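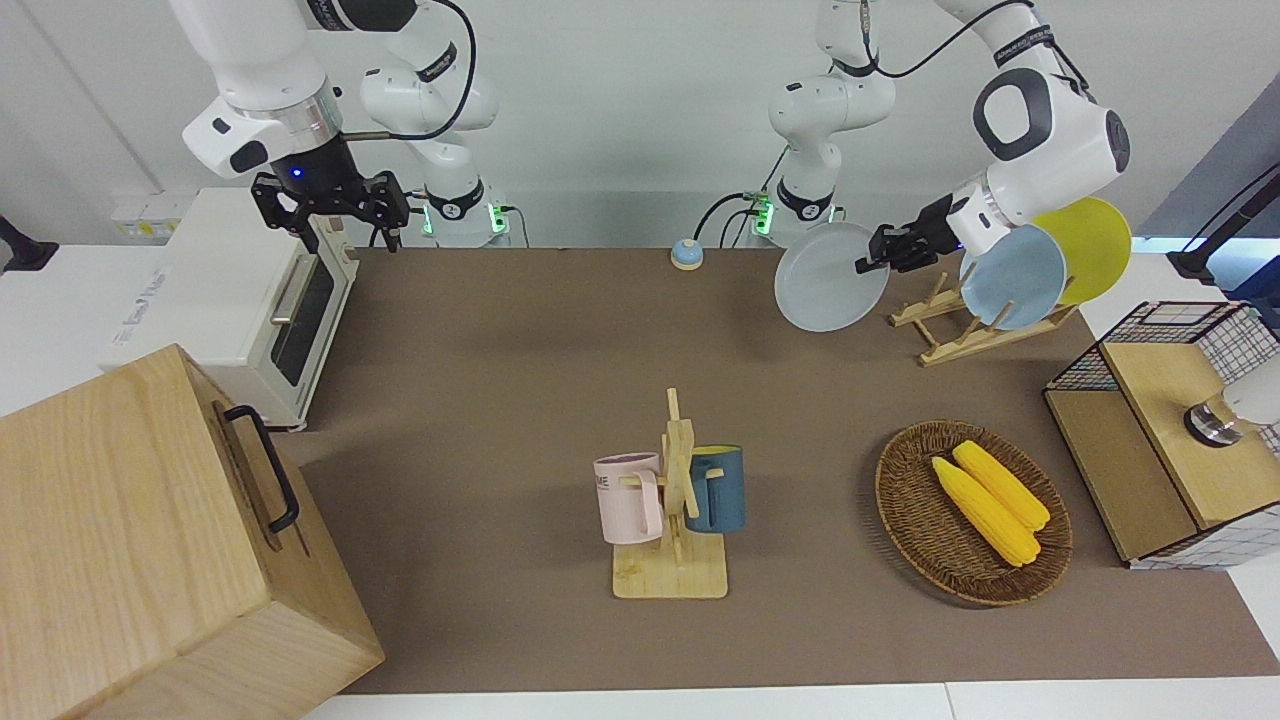
Apr 17, 2020

Bad day for the left arm. Writing this quick before I forget the order of things, tea going cold.

Started fine. Plates to the rack, the usual Poteo routine, run after run, me with my hand near the stop button and my mind on lunch. Then a lift, plate held up on edge by the rim, and the arm just stopped. No clunk, no beep. Screen said grip force lost. Gripper still had the plate! So the reading had gone, not the grip. Stood there like a lemon waiting for one or the other to be true.

Worst bit is what it does next if you let it. Poteo thinks the hand is empty so it wants to open, go home and start again. Open means plate on the table from a height. Hit stop. Both arms dead still, lights still on at the feet. Good. Then the silly part – motors locked, fingers locked, plate in the air and me not allowed inside the tape until power is off. And power off means the fingers might let go. Whoever wrote the rules at Plunanus never tried to get a plate out of a stopped robot.

Folded a towel, slid it under from the side with the long broom. Felt daft. Powered down. Fingers held. Took the plate out by hand, not a chip on it. Put it in the rack myself, sulking.

Log says the gripper asked for its force reading every 100 ms as it should, then a gap of 800, then nothing. Cable, I thought, the one that goes over the top of the arm. Wiggled it. Fault came back, went away, came back. So yes, cable, or the plug at the end of it. Same as in the winter on the old arm at Borkel, should of looked there first. It rubs every time the elbow folds down and we fold it down hundreds of times a day.

Taped it, gave it a bit more slack. Ran it slow with nothing in the hand. 245 moves, no fault. Wanted 600 but the building shuts early now and I had to be out.

Did not try it with a mug. Tempted. The pink one is mine.

Other thing, and this bothers me more. The right arm didn't know. Left one in fault and the right one would have carried on with its own job if I hadnt hit stop. It was only hanging there with its fingers open waiting its turn, but another few seconds and it would have been off towards the mug tree. One arm faults, both should stop. Thought that was set. It was set, then the Wi update came and the box was unticked. Ticked it again. Checked twice. Wrote it on the board in capitals.

To do: new cable (order says May, of course). Clip so it can't rub. Fault report to Plunanus, politely. Change what it does on lost reading – hold still and shout, never open.

Back aches. Forgot lunch in the end. Bed.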